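Home | Workshop | Kitchen | Floors | Storage | About

Filed under: Workshop Tips, Robots at Home, Software Settings

Tidying the floor with a two-arm robot: settings that saved me time

My robot is good with its hands and not so good with its decisions. For the whole month of August I changed small things in the software and wrote every result in a notebook. Here are the tips I still use. They are for people who already have the arms moving and want the pick-up job to go better. I run the planner from Drelance with the Pillik vision package, but most of this can be done in any similar tools.

Start with the floor map

Draw the work zone in the map before you teach any object. I put strips of tape on the mat and trace them in the map editor, one corner at a time. Keep the zone a little smaller than the mat. If the zone touches the wall, the planner will spend its effort on paths that it must throw away later.

Give the wall its own safety margin. Mine is 3 cm for the gripper and 11 cm for the elbow. The elbow needs more, and it was the elbow that left a mark on my paint. 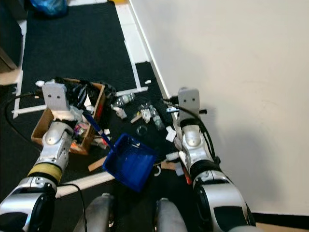

Object classes should be few at the beginning. My first list had a name for every small thing in the house and the detector changed its mind all the time. Now I use "container", "flat", "stick" and "unknown". In a corner like mine, with clear glass bottles lying near bits of wood and a blue dustpan between the two arms, these four names are enough for the planner to choose a grasp. Clear glass is the difficult one. The depth values go through it and land on the mat, so I let the color picture find the outline and take the height from the mat plane plus a fixed number. Ye-ji Chae wrote to me with this advice after my older post about jars, and I thank her again.

Order the picks by what is free

Do not sort the picks by distance. Sort by how much free space is around each object, and use distance only when two objects are equal. The close object is often lying against another one, and then the arm moves both. In the Drelance planner this is the "clearance first" switch on the second tab. Please check it again after every update, because mine went back to the old value once.

Also write a rule for the box. A box is a place to put things, but the detector sees also the things which are already inside, and wants to pick them out again. I draw a mask over the opening and refresh it before each pick. A fixed mask is faster but it is wrong as soon as the box slides.
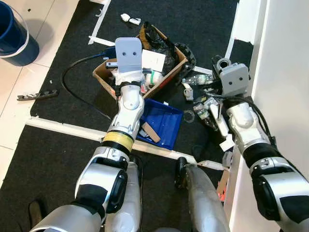 Open box with a bag over its edge, and the tray in front. Draw the mask a bit wider than the cardboard.

Cords and cables need a "do not cross" line in the map. I draw them by hand. I tried the automatic cable finder of Yoon and it is clever, but on a black mat it missed a black cord too often for me.

Check the view from the wrist

The head camera plans the path and the wrist camera corrects the last part. If these two do not agree, slow down and find out why before you change any grasp values. I keep 20 saved views from the wrist and compare them after each calibration. It takes the time of one tea.

Set the exposure by hand. In a dim room the automatic mode makes the wall nice and the mat completely black.

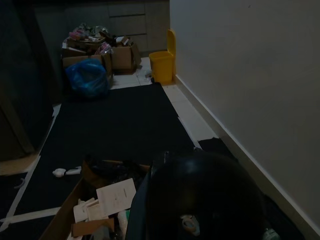
After the exposure is fixed, look at the gripper mask. The gripper is always inside the wrist picture, and the detector must be told to ignore it. Mahfuz Marikar, who reads this page since the beginning, uses one mask for open fingers and one for closed. I was using a single big mask and I was losing a good part of the view – his way is better.

Tall things with a hole

A round container with an opening is a special case. The rim is bright, so the detector gives a high score to a thin ring and forgets the body under it. I added a rule: if a ring is found, search below it for sides, and make one object from both. Set the approach from the side. From above, the depth inside the hole is nonsense and the planner may think there is room to go down.
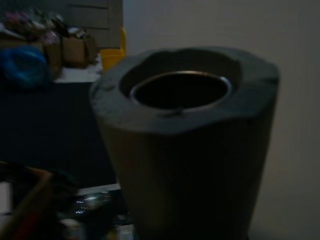
Gray container with a metallic ring around its opening. The inside reads as black, so do not trust the depth there.

Save the log of each run with the settings file next to it, under the same number. My last good file is run 617, and I copy from it every time I spoil something. Hivereo can store both together, but a plain folder is also fine.

Related tips
- Cleaning tape glue from a rubber mat
- Naming your settings files so you find them later
- Glass jars and depth cameras: the older post
- When the planner is slow: what to switch off first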